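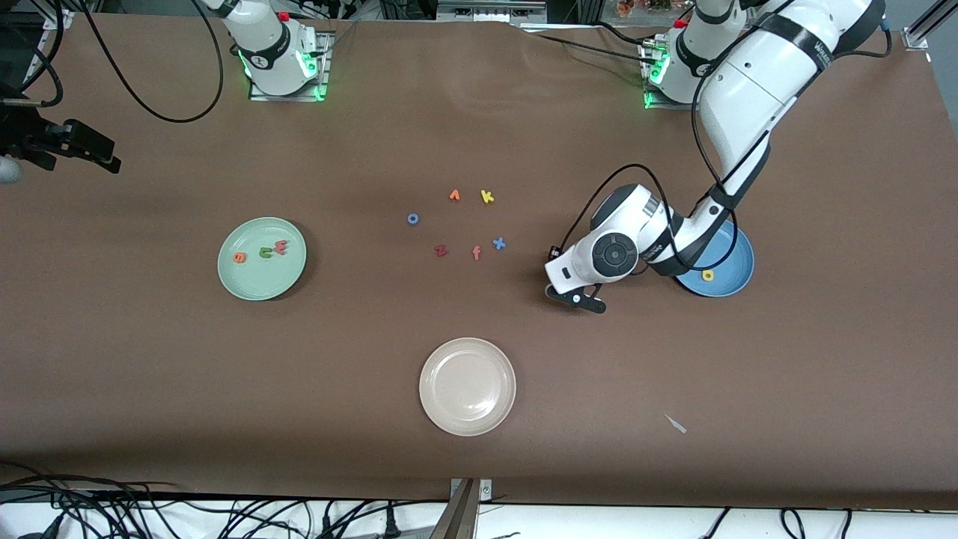

Aquatics > Filtration > Canister Filters > Nistor 100

Nistor 100 Canister Filter

By the Cluvgate product desk
Updated in January
6 min read

The Nistor 100 is an external canister filter for freshwater and saltwater aquariums up to 100 gallons. It sits below the tank, usually inside the stand, and connects with two hoses. It replaced the older Skeltport canister in our range. If you own a Skeltport, most of your hoses and fittings will carry over, but the media baskets will not. See the section on parts further down.

Who it suits

We recommend the Nistor 100 for tanks from 70 to 100 gallons with a normal stock of community fish. It can be run on a smaller tank with the outflow turned down. Goldfish keepers and anyone with large cichlids should treat 70 gallons as the upper limit, as those fish produce a lot more waste than tetras or rasboras of the same total length.

For a reef tank, the filter works well as a place to run carbon or phosphate remover. Most reef keepers will still want a protein skimmer. The canister does not do that job, and fine debris left sitting in the baskets can push nitrate up if cleaning is put off.

What is in the box

Filter canister and motor head
Four media baskets
Coarse and fine sponge pads
One bag of ceramic rings
Intake pipe with strainer
Spray bar, in two sections, with end cap
Two lengths of ribbed hose
Shutoff valve block
Suction cups and clips
Spare head gasket

Carbon is not included. Many people with planted tanks don't use it, and it loses its effect after a few weeks in any case, so we sell it separately.

How the water moves through

Water enters through the strainer, drops down the intake hose and goes to the bottom of the canister. It then rises through the baskets and is pumped back up by the motor head. The order of the media matters. Put the coarse sponge in the bottom basket, then the fine sponge, then the ceramic rings in the third. The top basket is free for carbon, peat, phosphate remover or more rings.

If the fine pad is placed below the coarse one, it will clog early and the flow will drop. This is the most common setup mistake we hear of.

Setting up

1. Rinse all media in cold tap water before first use. New ceramic rings give off a fine dust that will cloud the tank.
2. Fill the baskets and stack them in the canister. The tab on each basket lines up with the groove inside the wall.
3. Wipe the gasket, check that it is seated all the way around, and lower the motor head. Close all the clamps before lifting the filter.
4. Place the canister upright and below the water line of the tank.
5. Cut the hoses to length. They should run without loops or sags. Leave a little extra so the canister can be slid out for cleaning.
6. Fit the valve block and open both levers.
7. Press the priming button until water starts to run down the intake hose. Wait for the canister to fill, then plug it in.

Leave a drip loop in the power cord so that any water running down it falls to the floor before it reaches the outlet.

Some rattling is normal on the first day while trapped air works its way out. Tilting the canister gently from side to side will help. If it still rattles after that, unplug the filter and check that the impeller is seated on its shaft.

Using the spray bar

The spray bar can go along the back wall or down one end. Set just under the surface and aimed slightly up, it gives good surface movement and gas exchange. Set lower, it is quieter and keeps more CO2 in a planted tank. Bettas, gouramis and other fish from slow water do better with the holes turned toward the glass.

If you only need one section of the bar, the end cap fits either piece.

Cleaning

Every 6 weeks is a fair schedule for a tank with a moderate number of fish. Heavily stocked tanks will need it sooner. A drop in flow at the spray bar is the sign to go by.

Unplug the filter, close both levers on the valve block and lift the block off. The hoses stay full and the canister can be carried to the sink. Rinse the sponges and rings in a bucket of water taken from the tank. Chlorinated tap water will kill the bacteria that break down ammonia. Do not replace all the media at one time. When a sponge is worn out, change that one and leave the others alone until the next cleaning.

Clean the impeller well at the same time. Slime builds up on the magnet and in the small chamber around it, and a bottle brush or a cotton swab will clear it. A thin coat of silicone grease on the gasket keeps it from drying out. Do not use petroleum jelly, which makes the rubber swell.

Saltwater owners should also wipe salt off the valve block and the cord each time.

Specifications

Tank size: up to 100 gallons
Power draw: 23 watts
Media baskets: 4
Placement: below tank, upright only
Water: fresh or salt
Color: dark gray

Parts and compatibility

Spare gaskets, impellers, sponges and baskets are kept in stock. The impeller shaft is ceramic and will break if it is dropped, so some customers order a second one to keep in the cabinet.

Skeltport hoses, strainers and spray bars fit the Nistor 100. Skeltport sponges can be trimmed with scissors to fit, though the edges need to be cut straight or water will slip past them. Skeltport gaskets look close in size but should not be used. They will leak.

Bultberg ceramic rings and Bultberg bagged carbon both fit the baskets without changes. One large bag of the rings fills two baskets.

Common questions

Can it run while I do a water change?
Only if the strainer stays under water the whole time. Otherwise turn it off. The pump should never run dry.

How long can it be off?
A short power cut is no problem. After several hours without flow, the bacteria inside start to die, and the water in the canister can go bad. Open it and rinse the media before starting it again.

Does it need to be cycled?
Yes. A new filter has no bacteria in it. On an established tank, run it alongside the old filter for a month before taking the old one out, or move the old sponge into one of the baskets.

Will it pull in shrimp or fry?
The standard strainer slots are wide enough for baby shrimp and small fry. Use the sponge prefilter, sold separately, and squeeze it out every week.

Warranty and returns

Cluvgate covers the motor head and canister for two years from purchase. Gaskets, sponges, impellers and suction cups are wear parts and are not covered. Keep the receipt. Filters that have been used can be returned only if they are faulty, and should be drained and dried before they are packed. Take the media out first and keep it wet in tank water.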